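Gallery: Household and Shop-Floor Chores, Two-Arm Bench
Posted 8/2/18

Skaltbridge has been asked many times this year whether a pair of robot hands can take over small chores: pressing a switch, putting a part on a shelf, clearing a bench at the end of a shift. The short answer is that some of these can be done in simulation, slowly, and few of them can be done on a real floor at a price anyone would pay. The gallery covers the simulated side. Hardware pages will follow when the Nusham bench is wired.

The task list has 6 chores. Each one is run 200 times with the start positions of the objects shifted slightly between runs. A run ends when the chore is complete or after 80 seconds, whichever comes first. Controllers come from Telline and are used as delivered, with no tuning per chore. Scoring is done by Phí, our logging tool, which reads object states straight from the simulator – it does not look at the rendered pictures.
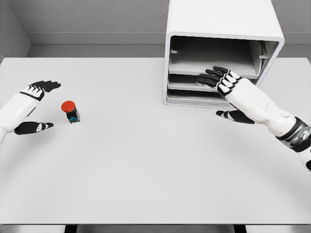 Table with red-topped button and open cabinet. Both hands above the tabletop, neither holding anything.

Button pressing sounds trivial and mostly is. The target is wide, it stays put, and a press that lands off center usually still counts. The failures we log are of two types: the hand comes down at an angle and pushes the block sideways, or the fingertips touch and lift before the switch has traveled far enough. A person corrects both without thinking. The controller has to be told that something went wrong.

Shelf work is harder. An open-fronted cabinet leaves little clearance above each level, and a hand with the fingers spread takes up more height than most people expect. Reaching in is manageable. Letting go of an object inside and backing out without dragging it along is where the time goes.

The log for the current release holds 1,004 completed runs across all chores. Aborted runs are kept in a separate file and will be added to the totals in the next revision. The version posted in May used the older contact model and should not be compared with this one.

Full-size renders are available on request. Please state the chore name and release.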